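4. Where the sauce is kept

4.1 Table, cupboard, refrigerator

The household diary asked families to write down where each bottled sauce stood before the evening meal and where it stood after. We received usable diaries from 200 households in Grindum and Stovov, kept over 8 weeks beginning in July 2022. Most families named one place for a given bottle and stayed with it. Ketchup was the exception. It moved between the table, the door of the refrigerator and the shelf over the stove, often within the same week, and it was the only sauce that children were regularly allowed to fetch on their own.
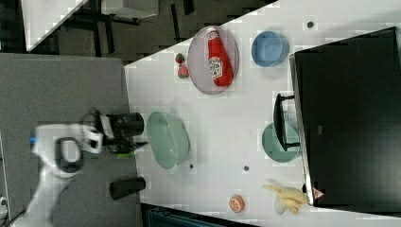
The families who kept ketchup on the table all day tended to have smaller kitchens and to eat in the same room where they cooked. In Stovov, where many apartments have a separate dining room, bottles were carried in with the plates and carried out again. This fits what we reported in Section 3 about salt, although the pattern for salt was weaker and did not hold in the Ansari district.

Storage also changed how much was used. When the bottle stayed on the table, it was put on more kinds of food, including rice, eggs and plain bread. When it had to be asked for, its use was mostly limited to fried potatoes and meat. The diaries do not tell us which came first. A family that likes ketchup on everything has a good reason to leave it out, and we make no claim about cause.

Children's answers were collected separately. They were asked which foods "go together" and which do not, and they could answer in any order and change their minds. Sauces were rarely grouped with fruit. Plates and cups were often named in the same breath as the food, as if the dish were part of the meal — a habit that the coding scheme did not plan for and that we handled by adding a separate category.

Figure 4. Kitchen items and toy foods on a white tabletop, with a ketchup bottle lying across a round plate and strawberries near the plate.

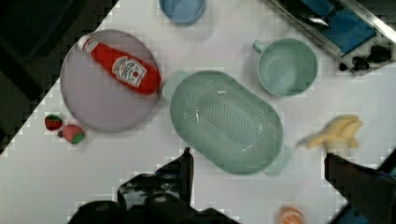 4.2 Rules about serving

Serving rules were recorded in the second interview, held in September. We sorted them into 4 groups: who pours, how much, on which foods, and whether the sauce may touch the rest of the meal. The last group was the most talked about. Many adults remembered the rule from their own childhood but had stopped enforcing it. Others had never heard of it and found the question strange.

Rules about who pours depended on the container. Squeeze bottles were given to younger children, while glass bottles stayed with an adult. Families who shopped at Vondden, the larger of the 2 grocery chains in the area, mostly bought squeeze bottles, and their rules were looser. In homes with a glass bottle the adult also decided the amount, so the first and second groups could not always be told apart. We coded these cases under both.

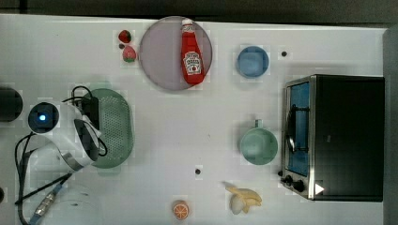
One parent in Grindum said that the rule in her home had nothing to do with waste or manners. She wanted her children to taste the food first, and after that they could pour as much as they liked. Similar answers came up in Stovov, mainly from households where the person who cooked also served. We therefore treat "taste first" as a rule about timing, and it is kept apart from the rules about amount in the tables that follow.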